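Subject: Re: [teleop-talk] Fruit picking by remote control, Skostari set
List: teleop-talk
Date: Saturday

> We have now gone through the first batch of the Skostari shelf
> recordings at Skaklow. 100 runs, all driven by hand from the
> headset and gloves. 93 were marked good by the person driving.
> I think this is enough to start training on and I would like us
> to stop recording and move on to the kitchen work. Any objections?

Yes, two or three, I'm afraid.

My first worry is that figure of 93. The driver marks their own run, seconds after finishing it, with the gloves still on. I've driven enough of these to know how forgiving one gets by teatime. Can someone who wasn't driving go through them again?

Then there is the grasping. Look at how the hand goes in for a round fruit.

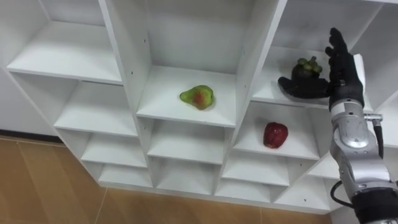 Mangosteen, right-hand column. Thumb underneath, fingers up the side.

A person drove that, and a person can see the side wall of the cubby and work round it. I don't doubt the grip. I doubt that a policy trained on it will learn why the thumb went there, and if the fruit always sits in the same few cubbies it may simply learn the cubbies. How often did we move things about between runs? The notes don't say.

The two-handed part bothers me more.
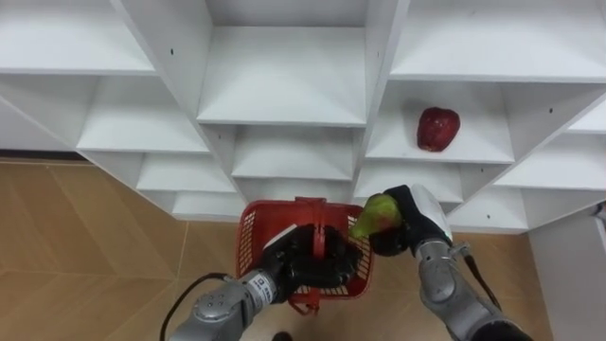
Left hand on the basket handle, right hand on the pear, apple still on its shelf.

Driving both arms at once is hard, and everybody has their own way of doing it. Some park the basket and bring the fruit to it, some chase the fruit with the basket. At Grarow we mixed 4 drivers in one set and the trained arm dithered between their habits. If Skostari has the same mixture, more training time won't cure it. I'd sooner have fewer runs from 2 drivers who agree on a method beforehand.

I'd also like to know what we log for the body while the arms are being driven.
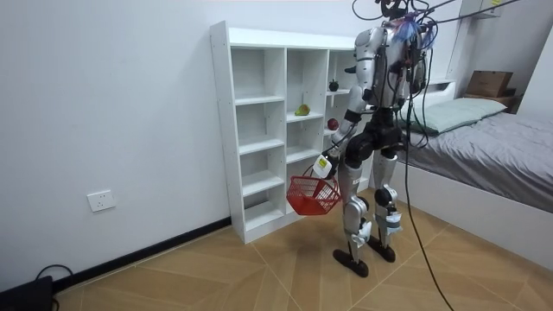
My reading of the Garcia write-up is that they kept the legs still for the whole run and recorded the arms only. That's fine for a shelf at a handy height. It tells us very little about the low cubbies, where you'd want to bend or take a step, and I can't find a single run in our list that uses the bottom row. Selling this as "shelf picking" is a bit generous.

Last, please could we agree what a good run is? Take this one.

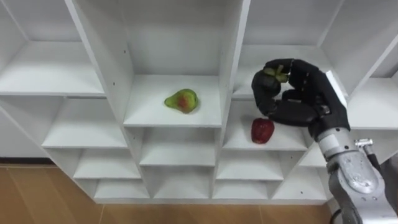 Leaves in the fingers, strawberry on the shelf.

Does that count as a failed pick, a partial one, or something we bin? I'd keep it, with a proper label, as I would all the awkward ones. Throw those out and the robot never sees a hand that has come away without the fruit, so it has no idea what to do next.

So no, I wouldn't stop recording yet. I'm happy to be argued with, but I'd like to see the second marking before anyone books time for the kitchen.

--
teleop-talk mailing list
To leave, send a blank message with "unsubscribe" in the subject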